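Workshop notebook, Flalville fan-sub bench
Last updated: 10 Feb 2021

Okay, the release tracker. I finally sat down with it and went through all 217 titles on the list, and 60 of them still had a season status that was plain wrong. Mostly shows marked "renewed" when all we had was a teaser poster. I've switched those back to "no word yet" — please don't flip them again without a link to the studio's own page.

Nendumer is the one people keep writing in about. The first season stopped at chapter 70 of the manga, so there's plenty left to adapt, but I found no date, only a July rumor going from forum to forum with no source under it. I put it down as a rumor. If it's true I'll be thrilled, I loved that show! 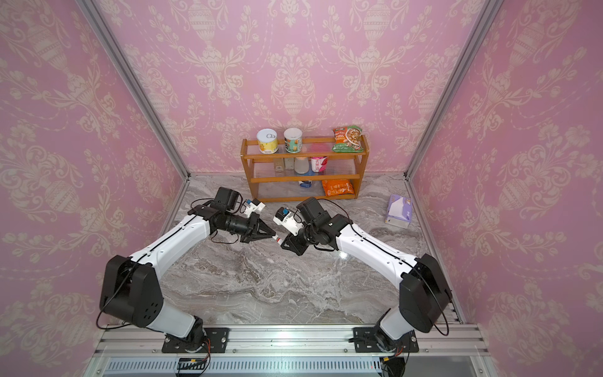
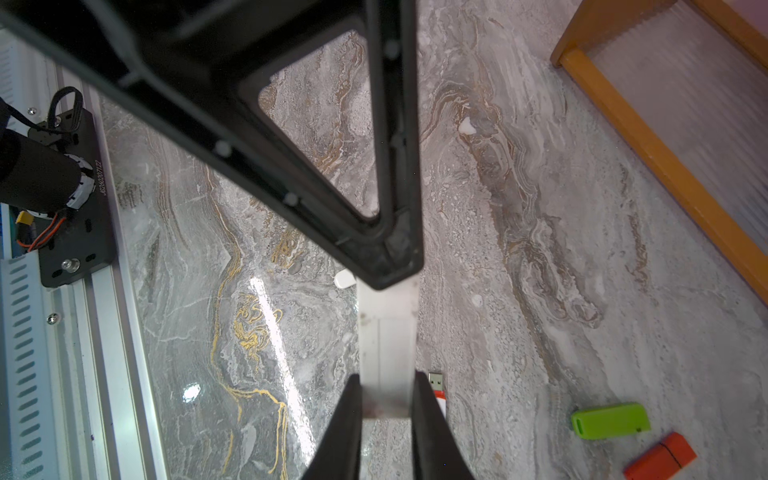
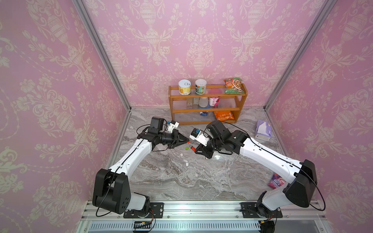

Timing notes for Didenko

Got through six episodes of subtitles. Episode 2 drifts badly after the opening song — I shifted everything past it by hand and it looks fine on my screen, but somebody with the disc version should check. The sign text in episode 5 is still untranslated (tiny letters, ugh).

Also the literal title versus the English one: I'm using the English one in file names and the literal one in the notes. Bremasport's export script chokes on long names anyway.

Next up: episode 7, then the song lyrics.

3 comments | 6 shares
Contact | © Flalville | Back to top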